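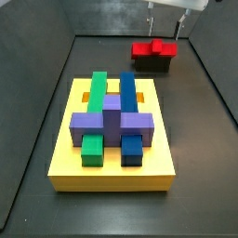
Según Halilović, un rompecabezas de ensamblaje se juzga por lo que cuesta desmontarlo, porque montarlo lo monta cualquiera con una tarde libre y poca vida social. Me lo soltó cuando le conté que iba a reseñar el Korkville, y llevo desde entonces intentando quitarle la razón. No lo he conseguido del todo.

Publicado el 17 de agosto de 2022

Korkville, de Iver: rompecabezas de piezas cruzadas sobre base
Precio pagado: 30 euros en la tienda Histstead, gastos de envío aparte

Empecemos por lo evidente: es feo. Una base amarilla del tamaño justo para estorbar, una barra verde, otra azul, una cruz morada y una pieza roja con forma de peine. Parece el logotipo de una caja de ahorros de provincias. Mi mujer me preguntó si era para el sobrino y le dije que sí, lo cual me ha costado comprar otro.

La caja promete "60 minutos de desafío". Yo tardé 8 en dejar puestas la verde, la azul y la morada, y me sentí un genio. Las dos barras van en paralelo sobre la base, con un hueco entre ellas, y la cruz se tiende por encima con la columna central hacia arriba. Todo cae en su sitio con una docilidad sospechosa. El resto de los 60 minutos, y un buen pellizco de los siguientes, se los llevó el peine. 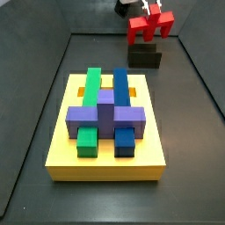
La pieza roja es la que justifica el precio, o por lo menos la que te impide devolverlo. Tiene tres patas y un saliente en medio del lado opuesto, de manera que hay bastantes formas de presentarla y casi todas parecen buenas hasta el último centímetro. La probé de frente, del revés y de canto. También la probé con ira, y puedo certificar que el material aguanta.

El folleto no ayuda mucho. Son 7 pasos dibujados en perspectiva, y entre el quinto y el sexto ocurre algo importante que el ilustrador prefirió guardarse. El séptimo es el rompecabezas terminado. Gracias.

Sobre los colores tengo que rectificar un poco. Chillan, sí, pero cuando tienes tres piezas cruzadas y tratas de recordar cuál iba debajo se agradece que ninguna se parezca a otra. El morado sobre el verde y el azul se lee a la primera. He tenido rompecabezas de madera natural preciosos en los que no sabía si estaba sujetando una pieza o la mesa.
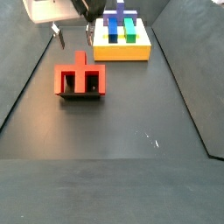 Pues a mí me pasó lo contrario, escribe Nogal_viejo en los comentarios: la roja me salió pronto y con la morada estuve a punto de llamar a la tienda. La metía girada y no había manera de que asentara sobre las barras.

Tomo nota, y de paso me hundo un poco. Si os atascáis en la cruz, comprobad que las barras están bien paralelas antes de echarle la culpa a Iver.

En septiembre sale, dicen en Histstead, una ampliación con más piezas. La compraré, claro.

Nota: 7 sobre 10. Le quito un punto por el folleto y dos por mi orgullo.

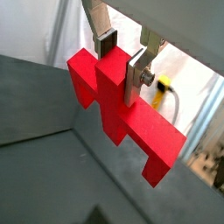
La pieza roja del Korkville, con su columna central y el brazo largo.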